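Garnstead Community Workshop
Minutes of the October members' meeting

Present: Shona Doolan (chair), Zübeyde Polat, Cecilia Mensah, Eylül Canpolat, and a good turnout of members from both the Trurndale and Halport ends of town. Minutes taken by Zerrin Avcı.
Apologies were read out and good wishes sent to everyone who is under the weather.

1. Opening

Shona opened the meeting at 7:10 p.m. and thanked everybody for coming out on such a miserable wet evening, and thanked Cecilia especially for the plum cake, which had already been started on before the meeting was. The minutes of the last meeting were agreed after one small correction (it was Eylül and not Zerrin who offered to wash the aprons, and Eylül was gracious enough to say she would still do it).

2. Money

Cecilia reported that we have $800 in the parts fund. Of this, $200 is promised to the new shelf brackets, and she would like us to hold on to the rest until we know what the winter heating looks like. There was a bit of talk about whether the brackets could be had for less at Yazıcı, the hardware place in Halport, and Zübeyde kindly said she would stop in and ask. Agreed that she may go ahead and buy them if the price is right, without waiting for another meeting.

3. Sorting the electrical parts

This took up most of the evening, and rightly so, as it has been on our list since spring and people had plenty to say. Zübeyde reminded us how the trouble began: the box of switches and odds and ends given to us by a member who was clearing out his garage, all very generous and very welcome, but mixed together so that finding one push button means tipping out the whole lot. She would like the small parts put into drawers by kind, with labels a newcomer can read.

Eylül has been thinking about this too and suggested that push-button switches go together whatever the color of the cap, with the enclosure boxes kept close by so that anybody building a control box has everything to hand. Capacitors should have a place of their own, well away from the switches. Shona asked if they might be sorted by size as well, and after some back and forth we settled on leaving that for later, when we see how much there is.
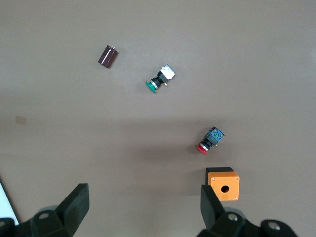 Push buttons with a green cap and a red cap, the orange enclosure box and a dark maroon capacitor.
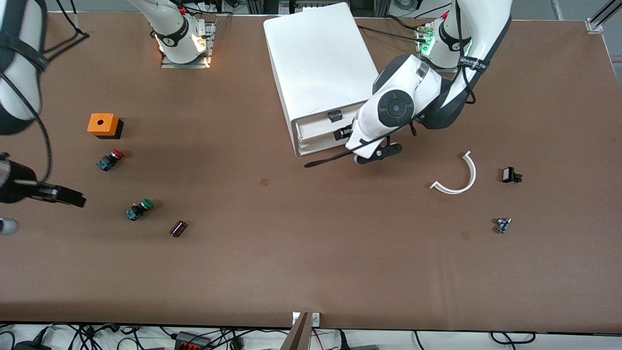 A member asked: if a switch still has its contact block attached, should we take the two apart before putting it away?
Zübeyde answered that they should stay together. The blocks are easy to lose and a complete switch is far more useful to the next person, so only blocks that come to us already loose should go in a separate drawer.

Cecilia then raised the matter of old capacitors, which she is a little nervous of, having had a fright from one many years ago in her uncle's radio shop. Everyone was sympathetic. It was agreed that any capacitor we don't know the history of is to be handed to Zübeyde before it goes in a drawer, and that anything bulging or leaking goes to the recycling center at Trurndale.

Labels: Eylül has offered to write them by hand, in large letters. She has up to 200 blank ones left over from the seed swap and is very happy to see them used.

Action: Zübeyde and Eylül to agree on the drawer names. Zerrin to type up the list and pin it inside the door.

4. Opening hours

Shona said several people have asked for a later evening now that the days are drawing in. We had a friendly discussion and will try staying open until 9 p.m. through the winter, so long as two key holders are there. Cecilia and Shona will take the first turn.

5. Any other business

The membership stands at 71, and there was a round of applause for that.

The kettle has a new lead. Please stop putting it on the windowsill.

Eylül asked if somebody had borrowed her good wire strippers, the ones with the yellow tape. She would love to have them back, and no questions asked.

The meeting closed at 8:45 p.m. Next meeting in November, same room. Zübeyde to bring the cake.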